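Library > Technical Education > Robot Cell Maintenance > Chapter 12

Print this page | E-mail this page

We use cookies to remember your place in the book. By continuing to read you accept this.

Chapter 12
Setting Up and Checking a Table Cell

In Chapter 11 you learned how an arm is bolted down and powered up. This chapter deals with what comes next: making sure the arm, its gripper and its table agree with one another before any work is run. The same checks are used after a repair, after a gripper change, and whenever a cell has been moved.

The cell used throughout the chapter is the Herath bench cell, a single arm standing beside a table. You will work with it first in the Cunilero simulator and later on the shop floor. The simulated cell was built by Gayan Begum and Jamila Chowdhury, who also wrote the exercises at the end of the chapter. The faults they put into it come from repair sheets kept at the Hovano training shop.

What you will need

A copy of the cell file, the setup sheet from Appendix 2, and a pencil. For the shop sessions you will also need a torque wrench, a machinist's square, a lint-free cloth and a lockout tag with your name on it. Marion Dow's notes on lockout, at the end of Chapter 2, should be read again before you touch a real arm.

Terms used in this chapter

Base frame. The fixed point from which the arm measures every position. If the base shifts on its mounting, every taught point shifts with it.

Park position. The pose the arm returns to between jobs. In this cell the gripper is parked empty, fingers down, outside the table area.

Tool length. The distance from the wrist flange to the fingertips. It must be entered again each time fingers are replaced, even with fingers of the same part number.

Clearance height. The lowest height at which the gripper may cross the table. It is set from the tallest item on the table, plus the margin given on the setup sheet.

12.1 Looking over the cell

Begin every setup with the arm in park and the program stopped. Compare the cell with the setup sheet and write down anything that differs. Baltasar Troncoso, who ran the Hovano shop for many years, had trainees do this with their hands in their pockets. Most of the errors he recorded were wrong entries on the sheet, and a fair number of those could have been found from a few steps back.

Look at the base first, then work up the arm to the fingers, and leave the table for last. On the table, find the item that stands tallest and the item that reaches farthest across the surface. They are often different items. In Figure 12.1 the long slab of bark takes up far more of the tabletop than the toy car does, and the upright yellow piece behind the car stands on a round black base. All of these must be entered on the sheet before a path is planned.

Figure 12.1 The bench cell in the simulator, arm parked
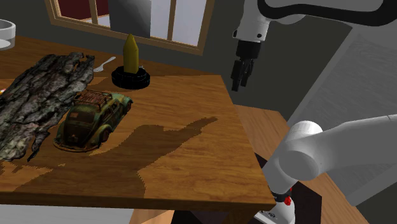
12.2 Checking the base mounting

With the lockout tag in place, wipe the base flange and the surface around it. Try each mounting bolt with the torque wrench at the value on the setup sheet. If a bolt turns before the wrench clicks, mark it, finish the others, and then tighten all of them in a cross pattern. Record the result under "Mounting" and have a second person initial it. Any bolt that moved means the base frame must be taught again, as described in Section 12.3.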